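Search this site
Enter keywords
Search

Comparing two grippers for table clearing

Student project report, Stultesthorpe
May 8, 2023

1. Aim

The project compared two parallel grippers on the same arm, to find out which one the department should keep for the table-clearing work. The first was the Barlow, which has flat rubber-faced pads. The second was the Flesetti, which has long black fingers that narrow to a tip. Both were driven by the Shezi controller we already had, so the only thing changed between the two halves of the work was the gripper and its mounting plate.

2. Setting up

Fitting the Barlow took one afternoon. The Flesetti took longer. Its cable connector was keyed the other way round and we had to make an adapter, and the first adapter had two wires swapped. The controller reported this as an overcurrent fault, which sent us looking in the wrong place for most of a day.

The wrist camera was moved to a new bracket for the Flesetti. With the old bracket the fingers hid too much of the table when they were closed. We repeated the camera calibration after every change of gripper and kept the results in the project folder.

3. Method

Each gripper was given 30 attempts. The arm started from the same rest position and had to pick up one item and put it in a tray. The items were ordinary tableware, including plates and a steel cup, laid out on a placemat on the table. An attempt counted as a success if the item reached the tray without being dropped and without the operator pressing stop. Closing force was set to the same value in the controller for both grippers.

We drove the arm by hand control for the first 5 attempts of each set to get used to the reach. These were logged but left out of the comparison.

4. Results

The Barlow failed 8 times and the Flesetti 7 times. On these numbers alone we can't say that one is better. The kinds of failure were different, though. The Barlow was reliable on anything standing upright and poor on anything low. Its pads are thick and touched the table before they were under the rim of a plate. The Flesetti could get under a rim but held less firmly, and round items tended to turn between the tips as the arm lifted.

The cup on its side was the hardest case for both.
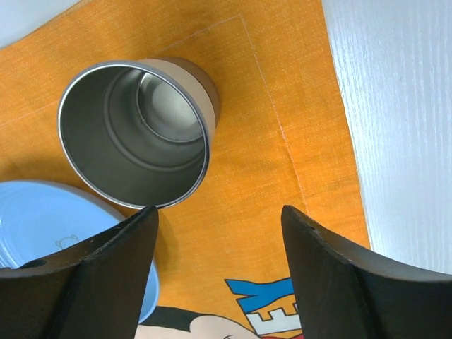
With the narrow fingers there are two ways to go at it: across the body, or with one finger inside the mouth and one outside. The second held better in our attempts, but it needs the wrist turned to match the way the mouth is facing — the operator has to judge that from the wrist camera, and it is slow.

We also found that the placemat moved if a finger pressed on it. Taping down the corners stopped this. The tape was used for both grippers, so it should not affect the comparison.

5. What we would change

The force setting should have been tuned for each gripper. Using one value seemed fair at the start, but it probably suited the Barlow more. We would also log the wrist angle at the moment of closing, which we had to estimate afterwards from the video.

Our recommendation is to keep the Flesetti on the arm for now and try softer tips on it. The Barlow should go back in its box with the adapter plate still attached.

Related reports
Shezi controller: notes on fault codes
Making a wrist camera bracket
Tray placement tests, first set
Cable adapters for the arm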